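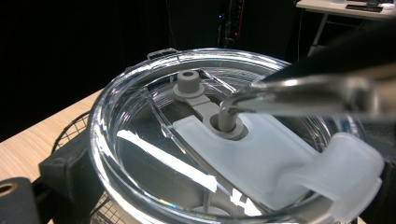

Clear tumbler lid with the gray slider.

Search this site Enter keywords Go

Muldale Neighbors' Garden Club – notes from the May meeting

Hi all, I took the notes again, so blame me for anything I got wrong. We started at 7 pm in the library back room, and the chairs were already out, which was a treat.

Last month's notes: passed with one fix. I had written that the Rondano Street beds get watered twice a week. They get watered every other day. Sorry!

Money: we have 200 dollars left from the spring raffle after paying for mulch. The seed order came in under what we'd planned, so there's a little room for hoses. I asked whether we could get the heavy rubber kind this time (the green one split again and soaked my shoes) and people seemed fine with that. Agreed to spend up to half of what's left.

Plant sale: this took most of the evening. Last year we grew way too many tomatoes and ran out of basil by ten in the morning, and I still hear about it at the grocery store. This year it's fewer tomatoes, lots more basil, and a table just for peppers. Small pots are 2 dollars, same as before. We talked for ages about whether to charge more for the big ones and never settled it – carried over to next time.

We're having the sale in the lot behind Jemal Hardware again. They've said yes to us using their outside tap, but we need to bring our own tables. I can fit two in my car if I put the seats down. Setup is at 7:30 am, and please, please label your trays before you get there.

Rondano Street beds: the tulips are done and looking sad. We'll leave the leaves on until they yellow and put the zinnias in between. One of the neighbors has asked if we could trim the hedge by the bus stop. I think it belongs to the city, so I said I'd call and find out.

Compost: the left bin is full, so use the right one for now. No more citrus peels, and no more bread! We've had visitors at night, and I don't mean club members.

Trip to Diline Gardens: 20 seats on the bus, and the sign-up sheet went around. It came back nearly full. Bring lunch and a hat. I'd love to see the rock garden first, before it gets hot.

Other business: somebody offered a load of used bricks for edging. Yes please, as long as they can be dropped off at the shed.

Wrapped up at 8:40. Next meeting is same room, same time, and I'm bringing the lemon bars.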